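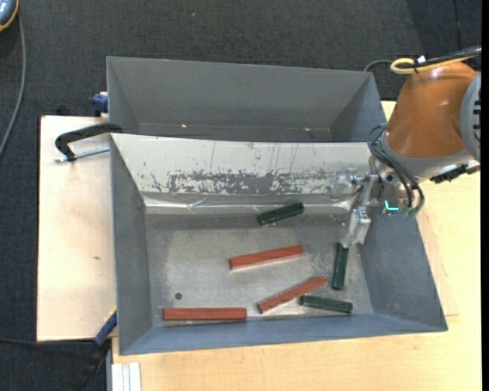
Ildikó Hegyi

Bin sorting (club robotics)

Bin sorting, also called two-bin picking or just "bins" by the people who do it every week, is a student robotics exercise in which an arm takes objects out of one bin and puts them into another. I've been writing entries for this wiki for a while now, and this is the one I kept putting off, mostly since I've spent more evenings on it than I'd like my family to add up. So forgive me if it runs a little warm for a reference article!

The setup

You need an arm, a gripper, two bins and something to pick up. In the Burnport club we stand the bins one behind the other on a wooden tabletop and clamp them down. The clamps matter more than beginners think. A gripper that goes a little too low will push a bin sideways, and after that every position you taught the arm is off by however far it slid. (I have watched a team hunt through their code for a whole evening over this.)

Sloping walls are the usual choice. Blocks that get nudged to the side tend to slide back toward the floor of the bin, where a gripper has some hope of reaching them. Straight-sided boxes work too, but then a block lying flat against the wall is pretty much lost to you, and you end up writing a special "wall move" that drags it out first. Leditz uses straight-sided boxes and they're very proud of their wall move. I think they just like suffering.

Objects

Plain rectangular sticks are the standard starter set. Ours come in dark green and reddish-brown, and the reddish-brown ones are longer. Three of each is a normal load for a first session. It sounds easy, and with the sticks spaced out it is pretty easy. Then one of them ends up tilted, or two come to rest nearly touching, and the gripper fingers have nowhere to go.

A block that points away from the arm is a different problem from one lying crosswise, and most of what students learn in the first month is how to turn the wrist so the fingers close on the narrow sides. Get it wrong and you're trying to squeeze a stick end to end, which goes about as well as you'd guess.

Rules

There is no single rule book. The version most clubs around here play came out of the Hajdu workshop, and it goes like this. All the blocks start in the front bin. The arm has 145 seconds to move as many as it can into the rear one. A block counts once the gripper has let go of it and backed off. Blocks dropped outside the bins stay where they fall, and hands stay out until time is called - that last one is a safety rule as well as a scoring rule, and it's the only thing I get truly strict about.

In the color round, only one color counts and a wrong block costs you a right one. The color is announced after the code is locked. Dark green and reddish-brown can look surprisingly alike to a camera under yellow light, so teams that tuned everything at home near a window tend to have a rough time of it.

Scores at the Tarkton meet are added up over the whole season, across all the teams. The last total I saw written on the board there was 3,111 blocks, and yes, people clapped.

Common trouble

Cables are at the top of my list. The ones running down to the wrist need enough slack for the full turn, but if there's too much they hang low and catch on whatever is nearby. Bundle them, tie them to the arm, then run the wrist slowly from one end of its travel to the other before you do anything else. Do it again after someone "just moves one thing."

Reflections come next. Metal floors throw bright spots, and so does shiny clear tape, especially if it has gone on wrinkled. A simple vision program will happily decide that a bright streak is the end of a block and send the gripper to pick up nothing at all. Some teams mask those areas out. Others switch off one lamp and get on with their evening.

Scratches are normal. A bin that gets used will have a scuffed floor and flaking patches on the back panel, and new members always ask whether they've broken something. No! But do check how low the fingers are going if you hear scraping every time.

How we teach it

At Burnport, students start by driving the arm by hand controls for 20 minutes, with no program at all. I used to skip this and go right to code, and I was wrong. After moving a few sticks by hand they understand what the approach has to look like, and their first programs are so much better. The bench session runs 60 minutes after that, in pairs, with one person at the keyboard and the other beside the stop button. Then they swap.

The December session is a free one, where students bring their own objects. Spoons are terrible. Walnuts are worse than spoons.

See also: wrist orientation, bench clamps, color round

Last edited Mar 13, 2018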